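Imprimir | Enviar por correo electrónico

DESDE LA MESA GRANDE: el mes de los trapos

Bueno, pues ya estamos en agosto y yo sigo con la plancha enchufada, que hay que tener ganas. El mes pasado os prometí que en este boletín iría lo de las telas y lo de ordenar la mesa grande, y varios me habéis escrito para recordármelo (gracias, de verdad, aunque alguno con un tonito...). Así que me pongo, con un café con hielo al lado y lejos de cualquier cosa que manche.

Empiezo por la tela verde azulada, que es la que me tiene enamorada este verano. Vino en el último lote de retales, doblada en el fondo de la bolsa, y casi se va directa al montón de forros porque así, a primera vista y con la persiana bajada, me pareció negra. ¡Negra! La saqué junto a la ventana y cambió por completo. Es de esos colores que se esconden en los pliegues y salen en cuanto les da un poco de luz. Mi madre lo llamaba «verde pato» y en el catálogo de Akness viene como «petróleo», yo os dejo elegir. Lo que sí os pido es que, cuando os toque elegir telas oscuras, las miréis siempre arrugadas. Coged un puñado, apretad, soltad un poco y mirad qué hace el color arriba y qué hace abajo. Lisa sobre el mostrador una tela oscura os va a contar la mitad.

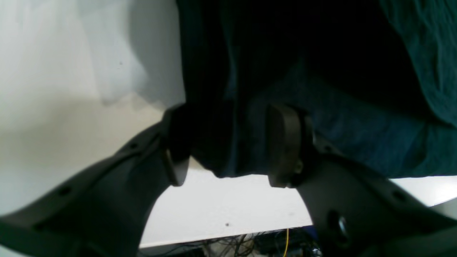 Con el puñado se aprende también otra cosa, y es cuánto se va a arrugar luego la funda o el mantel o lo que vayáis a hacer. Yo aprieto, cuento hasta 10 despacito y suelto. Si al soltar se abre sola y quedan unas ondas suaves, adelante, esa tela perdona. Si se queda hecha un higo, pues también se puede usar, pero id pensando en la plancha cada vez que la lavéis, y en si os apetece esa vida. A mí para un mantel de diario no me apetece nada. Para una bolsa de la labor, en cambio, me da exactamente igual.

Teodoro Ayala (que es quien me corrige estos textos antes de mandarlos y me quita la mitad de los signos de exclamación, por eso veréis que quedan tan pocos) dice que él compra las telas por el precio y por el ancho y que el color ya se verá. Teodoro tiene cuatro cortinas que no pegan con nada. No digo más.

Lo del lavado, que me lo preguntáis siempre: los tonos así, tan profundos, yo los lavo solos la primera vez, en frío y del revés. Los tiendo a la sombra. No les echo suavizante porque luego noto que la tiza de marcar resbala, aunque puede que sean manías mías. Y antes de cortar, plancha con un paño fino encima, que si no salen brillos y con los oscuros se ve todo.

¿Qué voy a hacer con ella? Pues aquí viene mi problema, que quiero hacer tres cosas y me da para una y media. La idea primera era una funda para el taburete alto, con un vivo en crudo. La segunda, un par de bolsas con cordón para guardar cables, que me hacen falta como el comer. Y la tercera es un cojín que no necesito pero que me imagino perfectamente en el sillón. Mi presupuesto para todo el verano eran 300 pesos en hilos, cordones y tonterías, y ya me he gastado casi todo en cordones (los de Fimer, los trenzados, que los hay en un mostaza precioso). Así que seguramente ganen las bolsas.

Y con esto de las bolsas me paso al otro asunto, la mesa grande. Los que venís por las tardes ya sabéis cómo se pone. Aquello empieza la mañana despejado y a la hora de merendar hay que apartar cosas con el codo para apoyar una taza. La tela no es lo malo, porque se dobla y se acabó. Lo malo son las cosas largas, o sea los perfiles de aluminio y los cables. Son odiosos de guardar. Si los pones de pie, se caen, y si los tumbas, ocupan toda la mesa y encima van rodando cosas por las ranuras, que una vez me pasé una tarde entera buscando una aguja y estaba ahí, metidita a lo largo, riéndose de mí.

He ido probando sistemas. El primero fue una caja de zapatos, que duró una semana. El segundo, unos ganchos detrás de la puerta, que funcionaban bien hasta que alguien abría la puerta. Ahora estoy con el tercero, que consiste en poner debajo de todo una tela basta, de esas de trama gorda, y repartir el trabajo por zonas. ¡Y oye, va mucho mejor! Lo metálico no raya la mesa, hace menos ruido al dejarlo y, cuando se acaba el día, se levantan las esquinas y se sacude fuera.

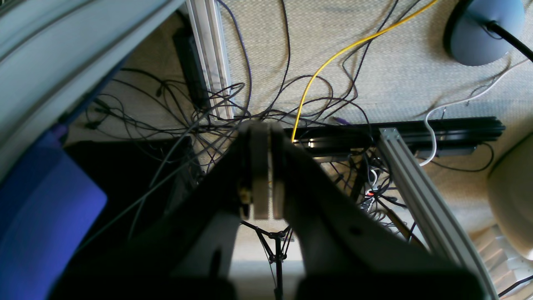
Para la base no os gastéis dinero. Sirve arpillera, sirve un saco abierto, sirve esa cortina rústica que comprasteis en un mal momento. Lo único importante es que la trama sea abierta y que el color sea clarito o tirando a tostado, porque sobre una tela oscura las piezas negras desaparecen y te vuelves loca. A la mía le pasé un dobladillo doble de 2 centímetros por todo el contorno, a máquina, con puntada larga. Si no la rematáis se os va a deshilachar desde el primer día y vais a tener hebras hasta en la sopa. Probé antes con cola en los bordes y quedó tieso y feo, no lo hagáis.

Sobre los cables tengo opiniones fuertes. Para mí un cable amarillo vale por diez negros. Lo ves siempre, lo sigues con la vista aunque haya un lío tremendo encima, y no tiras del que no es. Los negros finitos son una pesadilla, se hacen bucles ellos solos en cuanto te das la vuelta. A los que ya tengo negros les estoy cosiendo unas tiritas de tela en un extremo, cada uno de un retal distinto, y así de paso gasto esos recortes que no dan para nada más. Se cosen en un momento: una tira doblada por la mitad, abrazando el cable, y un pespunte pegadito sin pillarlo. Quien tenga velcro, mejor, pero a mí el velcro se me engancha en todo lo de punto y acabamos mal.

Enrollarlos, siempre en vueltas anchas y flojas. Nada de estrangularlos alrededor de la mano, por favor os lo pido. Y luego cada uno a su bolsa de cordón, cuando existan las bolsas, que como veis todavía dependen de que me decida con la tela.

Para los perfiles largos estoy pensando en un rollo de tela con bolsillos estrechos, como los que se usan para los pinceles pero en gigante. Me pasaron un patrón de Moussa que es para agujas de tejer y creo que alargándolo puede salir. Si alguien lo ha hecho ya, que me escriba y me ahorre el disgusto. Mi duda es si reforzar el fondo de los bolsillos con una tela más gorda o si con doblar basta, que las puntas cortadas a escuadra pinchan lo suyo.

Un par de cosas sueltas y os dejo. Las que queríais la entretela de Grestance, que sepáis que ya hice el pedido, pero no sé cuándo llega, así que no me preguntéis todavía. La caja de retales pequeños sigue abierta para todo el mundo, llevaos lo que queráis y dejad lo que os sobre, preferiblemente planchado (¡preferiblemente!). Y quien se llevó las tijeras de zigzag, las del mango rojo, que las devuelva, que no me enfado.

En el próximo boletín os cuento si al final fueron bolsas o cojín. Voy ahora mismo a desenchufar la plancha.

Imprimir | Enviar por correo electrónico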